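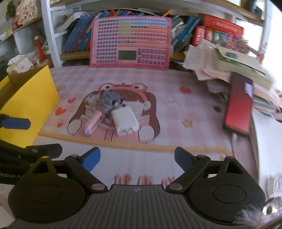 A gripper and a messy desk. Spot the blue fingertips!

Tidy-Up Robots: how our club is teaching a gripper to clear a desk

Reading time: 3 minutes

We use cookies to make this site work. OK / Change settings

Quick one this week as the club room closes early in July.

So. Your desk. Is it tidy? Thought not. Ours isn't either, and at Drillstead Robot Club that is the whole point. The summer project is called Stultik and the job is simple to say. Pick things up off a desk, put them where they go. Easy for you. Very hard for a robot.

Why is it hard?

Look at the mat. There's a big cartoon girl printed on it, with a frog headband and googly frog eyes. You know straight away she's flat. You wouldn't try to pick up her eyes! A robot doesn't know that. To a robot, a printed strawberry and a real strawberry can look nearly the same. Same with the hearts and stars.

Then there's the real stuff, all in a heap on top of her face. A white power adapter. A pink tube sort of thing. Something grey and round. Which one first? Where do you hold it? What if one is lying on another one?

How does it hold things?

Two fingers, a bit like when you pinch a crisp. The black parts with the triangle holes are the fingers. The silvery round bits are pivots, that's where things turn, like your knuckles. The blue pads on the ends do the touching.

Try it at home. Use only your thumb and one finger, and pick up:
- a pencil
- a sock
- a coin lying flat on the table

The coin is the worst, isnt it? Now try with one eye shut. Harder still.

How does it learn?

By being shown. Somebody holds the gripper and does the job by hand, and a camera on it records what happens. Pick up, move, let go. That's one go. Then again. And again. We have 2,827 goes saved so far and we want lots more.

The computer looks at all of them and hunts for patterns. Things like "when the fingers are either side of the tube, close them". It won't understand what a tube is for. It just gets better at guessing what to do next.

Don't we get bored? Yes a bit. So we swap after up to 18 goes and have a biscuit.

Why use a messy desk?

Because real desks are messy! If we only practised on a bare table, the robot would get muddled by the first pile of papers it met. Books, a phone on a charging cable, a pink learning board at the back, all good practise. Phones stay where they are, by the way. Club rule.

Words to know

Gripper: the robot's hand.
Pivot: a place where a part can turn.
Data: all the goes we have saved.

Next time: sorting pencils by colour. Bring some old ones if you've got them, any colour but we're short of green.

Want club news by email? Ask a grown-up to sign up.

Comments (3)

trisum_fan: I did the coin one and it took me 5 tries

Kuzmenko: Can it pick up a cat

Drillstead Robot Club: No cats please! Socks are fine.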